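The Long Way Down to Odlow

Most players who finish Rikero never see the bottom of it. The credits roll after the fight on the signal tower, the save file gets its little gold mark, and the game drops you back at the harbor with everything you were carrying. There is a ferry at the end of the pier that wasn't there before. If you talk to the pilot, she asks whether you have anything left to do in Lotham. Say no and she takes you to Odlow.

I said yes the first time, out of habit, and went back to clearing side jobs. It took me another month to try the other answer.

Odlow is the optional district at the south end of the map, and it is larger than it looks. On the world map it's a gray smudge the size of a thumbprint. Once you land, it unfolds into a drowned market town built in layers, each one older than the one above it. There are no quest markers. The compass still works, but it points at the ferry and nothing else. Enemies are rare for the first hour. What you get instead is a lot of stairs, a lot of doors, and a set of 23 bells that have to be rung in an order the game never states outright.

The bells were the work of Leidy Cabrera, who led level design on the project and had wanted to build something like them since her first job in games. I spoke with her on a call in October. She had a spreadsheet open for most of it and kept going back to it to check which bell we were talking about.

"The first version had 80," she said. "I had them all placed. I had a name for every one. Then we put people in front of it and they rang four and went home."

The cut from 80 to 23 took most of a winter. Cabrera's team went through the district street by street and asked whether each bell taught the player something or only repeated an earlier idea. Many repeated. A few were good ideas in bad places, such as the one under the fish hall, which could only be heard if you had turned off the music. That one survived, moved up a floor to where the dripping water gives it away.

If you are planning to go, some practical notes. Odlow keeps its own clock. The tide rises and falls on a cycle that ignores the day and night of the rest of the game, and the lower three layers are only open when the water is out. You can't sleep to skip it. There's a tide board beside the ferry ramp, painted on the wall, and it is accurate. Read it before you start down. I lost two long runs by assuming I had time.

Bring rope, all you can carry. The shop in Lotham sells it in bundles and the price doubles after the credits, so stock up early if you're still in the main story. Lamp oil matters less than the forums claim. By the time you need light below the third layer, you'll have found the blue lantern, which doesn't burn fuel.

Leave the heavy armor on the ferry. There is one real fight in the upper town and the armor makes it easier, but it also makes every roof above the cistern collapse under you. The pilot will hold your gear without charge. 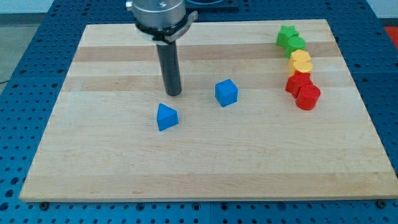

The order of the bells is the part that sends people to guides. I'd suggest trying without one for an evening. The rule is consistent from the first bell to the last, and it has to do with the people who lived in the houses nearby. Every bell has a family name cast into the rim. Every family left something behind: a ledger, a letter, a row of marks on a door post. Once you've matched two or three names to their houses, you start to see who owed money to whom, and that is the order.

Cabrera said the debt idea came late. Before that the bells followed a tune, and the testers with some musical training solved it in minutes while everyone else got stuck. She didn't like a puzzle that sorted people that way. Debts were something anybody could follow.

"Everyone has owed somebody money," she said. "You see a name crossed out and you know what it means."

The hardest stretch is the Bermúdez house, at the edge of the fourth layer. It's the only home in Odlow with two bells, one in the kitchen and one on the roof, and the ledger in the study has been torn in half. The left half is where you'd expect it. The right half is three streets away in a boat shed, inside a drawer that opens only from the back. I walked past that shed more times than I want to admit. The clue is in the kitchen, in the way the plates are stacked, and I won't say more than that.

What the house does well is slow you down. Up to that point you can get by on sprinting from bell to bell and picking up paper as you go. In the Bermúdez house you have to read it. The family had a son who worked the ferry, and the letters he sent home are spread across every room, out of sequence. Put them in order and you'll know which bell to ring first. You'll also know why the pilot asks what she asks at the pier.

Not everything works. The map screen is close to useless in the lower layers, because it draws them on top of one another and gives you no way to peel them apart. A patch added a button to fade the upper town, but it resets each time you close the menu. The swimming is stiff. The camera fights you in narrow stairwells, and Odlow is made of narrow stairwells. I had one crash, on the way back up from the fifth layer, and it cost me the two bells I had rung since the last dry landing. Save points are few. Use every one you pass, even if you used it five minutes ago.

There's also the matter of the eels. They are the only enemy below the fourth layer and they do too much damage. You can avoid nearly all of them by staying on the left wall in the flooded arcade. In the long gallery after that, you can't. Throw a length of rope in the water ahead of you and they'll go for it, which buys enough time to cross. It's the best use of spare rope in the game.

After the last bell, the tide goes out and stays out. The whole town can be walked, top to bottom, with nothing chasing you. There's a chest in the old customs office with 1000 coins in it, which by then you won't need, and a coat that has no stats at all. I've worn the coat ever since. A few residents come back too, one for each debt you settled in the right order. They don't give quests. They sweep steps and hang out washing, and one of them repairs a net that is never finished.

Completion fans should know that Odlow counts toward the 100 percent mark but isn't required for the final trophy, which asks only for the main story and the Lotham jobs. Cabrera argued for keeping it that way. She wanted people to go down there for its own sake, and she was fine with the idea that many wouldn't. The studio wasn't so sure. There was talk of moving the ferry to the midpoint of the story, so more players would at least see it leave the dock. It stayed at the end of the pier.

My own run through the district took most of two weeks, playing for an hour or so after dinner. I could have done it faster with the list of bells open on my phone, and I did look up one of them, the seventh, on a Tuesday night when I was tired and the water was coming in. It was on the landing directly behind me.

Cabrera laughed when I told her. The seventh is the one people write to her about. She checked her spreadsheet and said it had been moved four times during testing, each time a little closer to the stairs.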